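Subject: Re: [Plindside] Getting the spare room ready
From: Arūnas Ots

On the August list, the organizers wrote:
> Guests for the Drulbridge weekend need a clear bed, somewhere to
> sit and somewhere to put a suitcase. Please tell us what you can
> offer and what still has to be moved.

I can offer one room with a large bed. There is a desk with two drawers under the window and a folding chair next to the bed. The curtains close, if anyone likes to sleep late.

The red and white plaid bedspread stays on, and so does the pink blanket folded at the far corner. Black socks get folded in pairs over the bed and then go in the top drawer. I'd like the second drawer kept for the guest. 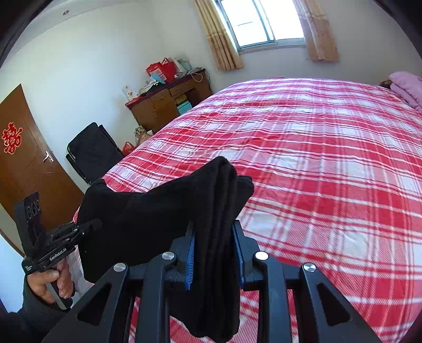
Still to be moved

1. The red shopping bag, the white bag and the boxes on top of the desk. I'll put them in the hall closet.
2. The gift bag and the small red bag under the desk. These go to my sister when she comes by.
3. The teal box on the lower shelf can stay where it is unless the guest wants the space.

A suitcase up to 30 inches fits behind the door. I can have the room ready by 4 p.m. on the first day. Does anybody have a spare reading lamp? Mine went to the Tullon house and I don't expect it back.

Arūnas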